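Sorting Small Stuff: Toiletries, Snacks and Everything That Ends Up in the Drawer

Updated Wednesday, March 19, 2025

Filed under: Bathroom, Kitchen, Small Storage

Most clutter in a house is small. A chair in the wrong place gets moved the same day. A half-used tube of toothpaste, a hotel razor or a wrapped candy from a restaurant can sit in a drawer for years. These tips cover two kinds of small things, bathroom items and packaged snacks, and the same few bins will do for both.

What you need

A table you can clear off. The kitchen table is fine. A bed is not, as razors and open tubes do not belong on a blanket.

One shallow tray, light colored if you have it.

A few open bins, clear or smoky plastic, with handle holes if possible.

A canister of disinfecting wipes.

A trash bag and a roll of masking tape.

A marker that writes on plastic.

Bathroom items first

Empty the whole drawer or shelf onto the table. Do not sort while you are still pulling things out. Check the travel bag too, and the cup by the sink, and the bag in the hall closet where the guest things are kept. Toothbrushes in particular get spread over three or four spots in the same house.

Spread everything flat so that nothing is lying on top of anything else. If you run out of table, do half the drawer now and half later.

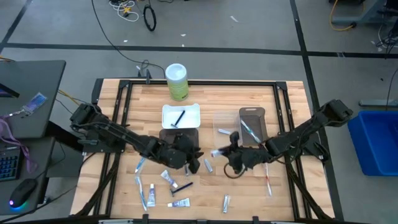
Razor in the tray, toothbrush in the clear container, most of the rest on the table.

Start with razors. Give them the tray and put nothing else in it. On a flat, light surface you can see which way the blade is pointing before you reach in. A used disposable razor with rust on it or a loose head goes out. Wrap the head in a few turns of masking tape before it goes in the trash bag. New ones in a pack stay in the pack, and new loose ones need a cap. If the cap is missing, a short piece of folded cardboard taped over the head works.

Toothbrushes next. Sort them into new and used. Anything used that does not have an owner in the house today should not go back in the drawer. Old ones are good for cleaning grout, faucet bases and the track of a sliding door, but mark the handle with a band of tape so they never get mixed up with the others. Two cleaning brushes are enough. New toothbrushes out of their packaging go in a lidded box or a bag.

A clear container is better than a cup for keeping brushes you use, as long as it is long enough for the brush to lie down and the lid lets some air in. Rinse it when you clean the sink. If two people have brushes in the same color, put tape on one of them.

Tubes come last. Small travel tubes all look alike once the print wears off. Open each one, and if you cannot tell what it is, throw it out. Squeeze the good ones up from the bottom and clip or fold the end. Store them standing on their caps in a short glass or a cut-down carton. Laid flat in a drawer they roll to the back and you buy another.

Put travel sizes together in a zip bag and put the bag in the suitcase. They are no use in the bathroom.

Wiping down

Clean the table between the bathroom round and any food. Use one wipe to pick up hair, powder and dried paste, then a second wipe for the surface itself. Read the label for how long the surface has to stay wet. Most people wipe it dry too early. On a finished wood table, go over it with a damp cloth afterward and dry it with a towel. Do not use disinfecting wipes on oiled or waxed wood at all, or you will get dull patches that have to be sanded and oiled again. We did this to a board from Zukholm and it took 2 evenings to bring back.

On any table where food will be set down, rinse with plain water after the wipe has done its work, even if the food is wrapped.

The bins need it too. Wash them in the sink with dish soap, rinse, and let them drain upside down. Handle holes hold water on the lower edge, so run a dry cloth through them.

Packaged snacks and candy

Bins for snacks should stand in a row at the back of the table with the open side up and the handles facing you. Leave the front of the table free for working. Decide what each bin is for before you put anything in it. We use one for sweet things, one for salty things and one for anything that has to be eaten soon. You may want a different split, but keep it simple enough that a child can put something away in the right place.

Check the date on each package as you pick it up. Write the month in marker on the front if the printed date is small or hidden in a seam. Anything we find dated before October goes in the eat-soon bin in August, and what is left of that bin gets packed in lunches.

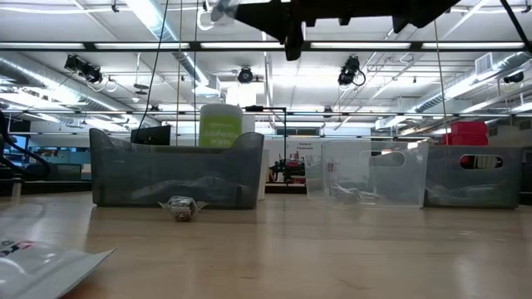 Single wrapped candies are the hardest to keep in order. They slide under the flat packages and stay there until the wrapper sticks. Keep them out of the big bins and give them a jar or a small box of their own. If the twist has come undone on one, eat it or toss it.

Flat bags should stand on edge like files, with the printed side facing the handle. When you lay them down, only the top one gets eaten. If a bin is too wide and the bags fall over, cut a piece of cardboard to the inside width and use it as a divider. It does not need to be glued.

Boxes can be stacked beside or behind the bins, but put the wide ones on the bottom and the narrow ones on top. Break down any box with less than a third of its contents left and move what is inside to a bin. A nearly empty box takes the same shelf space as a full one.

Do not fill the bins above the handle. You will end up with packages poking through the hole and tearing on the shelf above.

Clear or smoky plastic?

Both work. Clear bins show what is inside and are better for things you forget you own. Smoky gray bins look neater on an open shelf and hide the mix of colors, but from a few steps back you mostly see that something is in there. If you use gray, put a label on the front below the handle.

Bins with slanted sides nest inside each other when empty, which is handy, but they waste space in a row. Measure the shelf at the height of the rim and use that number. Straight-sided bins fit tighter. The Lerkis ones we have used for several years are straight and have held up, although the corners have gone cloudy. The Nosstead bins are thinner and fine for snacks, not for bottles.

Scratches do no harm in a snack bin. In a bin for toothbrushes or razors, scratches hold grime, so move a scratched bin to other duty.

Labels that stay on

Masking tape is good enough for the first month, while you are still changing your mind. After that, use a printed label or paint marker. Wipe the spot with rubbing alcohol and let it dry before sticking anything to it. Paper labels in a bathroom curl up, so cover them with clear packing tape and run the tape a little past the edge on all sides.

Keeping it that way

Do the snack bins when you come home from the store, before the new bags go in. Old packages come to the front, new ones go behind.

Do the bathroom drawer when you open a new tube of toothpaste.

Keep the wipes where you do the sorting and not under the sink in another room.

Reader question: can bathroom things and snacks share a shelf?

We would not. Soap and mint smells get into crackers and chocolate even through a sealed package, and it happens faster in a warm closet. If there is only one shelf, put the toiletries in a box with a tight lid and set it at the far end, below the food if you can.

More in this section: Drawer dividers from cereal boxes. Cleaning cloudy plastic. Avotiņš shelf brackets, a short review.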